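Home | Setup | Logging | FAQ
April 2, 2022 – by Ilze Lill

4. Running the Rolline grasp test

1. Set the open fingers over the donut and check that neither one touches the frosting.
2. Start the log, then close at speed 2. I went faster once and regretted it!
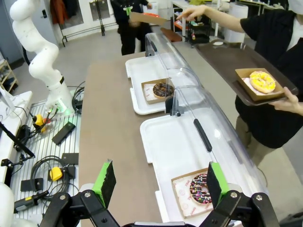 3. Save each try, good or bad – our method learns from both. My last set was 449 tries, and 28 slips taught it plenty.

Note: swap the donut when the glaze gets scuffed.

Caution: keep hands clear while the arm moves.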